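Moving 1,614 recipes out of Jendari

Last updated: April 11, 2022

The recipe program I used for most of my adult life stopped opening after an operating system update. It was called Jendari, it ran on one computer, and the company behind it had not answered an email in years. My recipes were in it. There were 1,614 of them, including a large number I typed in from my mother's index cards and have no other copy of, the cards having gone moldy in a garage.

These are my notes on getting them out. I doubt many people still use Jendari, but the general method should work for any old desktop program that keeps its data in one file.

First, find the data file. Jendari stores everything in a single file with the extension .jdr, in a hidden settings folder under the user account. Copy it somewhere else before you do anything. I made two copies, one on a USB stick, and set the working copy to read-only so that I could not save over it by accident at midnight.

Second, find out what the file is. Open it in a plain text editor. If the first line says "SQLite format 3" you are in luck, and a free database browser will open it. Mine did not say that. It was a mix of readable text and garbage characters, and it took an evening with a hex editor to see the pattern. Each recipe begins with a four-byte length, then the title, then the ingredients as one block of text, then the method as another block. Between the blocks is a single zero byte. Photos are stored at the end of the file with an index pointing back to the recipe number.

Once the layout was clear, the script to read it was short. It reads the length, grabs that many bytes, splits on the zero byte, and writes each recipe out as a text file named after its title. The first run gave me 1,577 files. I spent longer on the gap than on everything else put together.

Some of the missing recipes were overwriting each other. I had three different entries called "Bean soup" and the script wrote all of them to the same file name, so only the last one was left. Adding the recipe number to the front of the file name fixed that. The rest were longer than the others and used a second length field that I had missed. After both fixes the count matched what the old program used to show in its title bar.

Character encoding was the next problem. The old entries were saved in a Central European code page and the newer ones in UTF-8, with nothing in the file to mark which was which. Romanian letters came out as question marks or worse. My aunt Roxana Lazăr, who is credited on 98 of the recipes, had her last name spelled four ways in the output. I decoded each record as UTF-8 first and fell back to the older code page if that failed. The old records nearly always fail UTF-8 decoding if they have any accented letters in them, so the test is reliable enough. I read through all of Roxana's by eye to be sure.

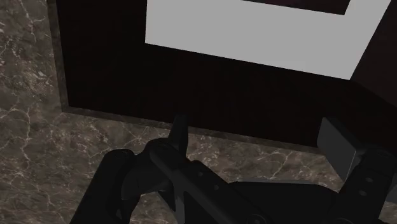
Dark cabinet with a light gray panel on top, rendered view.

The harder question was where to put the recipes next. I looked at two replacements. Kula has a nice import screen and a monthly fee, and its export gives you a PDF. A PDF is fine for printing and very poor for moving data again, so I ruled it out. Navix exports to plain text and has a decent search, but it wants every ingredient split into amount, unit and item. My mother's cards say things like "flour, as much as it takes." Navix put that in the amount field and then offered to double it.

In October I gave up on recipe programs and kept the folder of text files. Each file has a title on the first line, the source on the second, a line of tags on the third, and then whatever the recipe says. The whole collection is a few megabytes. Searching the folder for a word takes less than a second on a slow laptop. I sync it to my phone, where any text viewer will open it in the kitchen.

Tags are where I was tempted to overdo it. Jendari allowed up to 98 categories and I had filled every one, including separate entries for "Soup," "Soups" and "Soups (cold)." I cut them down by dumping all the tags to a list, sorting it, and merging by hand. Some categories had a single recipe in them. "Grecu" turned out to be the name of a bakery near our first apartment, and held one attempt at copying their walnut roll. I kept that tag.

A few things I would do differently. I would export a backup while the old program still runs, even if the export is ugly. I would write down the total count before starting. And I would leave the photos for last, as I spent a whole weekend pulling them out of the file and most were thumbnails too small to be any use.

The script is not pretty and has my folder paths written straight into it, but if you have a .jdr file and are stuck, leave a comment and I will send you a copy. It needs Python 3 and nothing else. If your file begins with different bytes from the ones I described, you may have an older version of the format, and in that case please send me the first few hundred bytes so I can take a look.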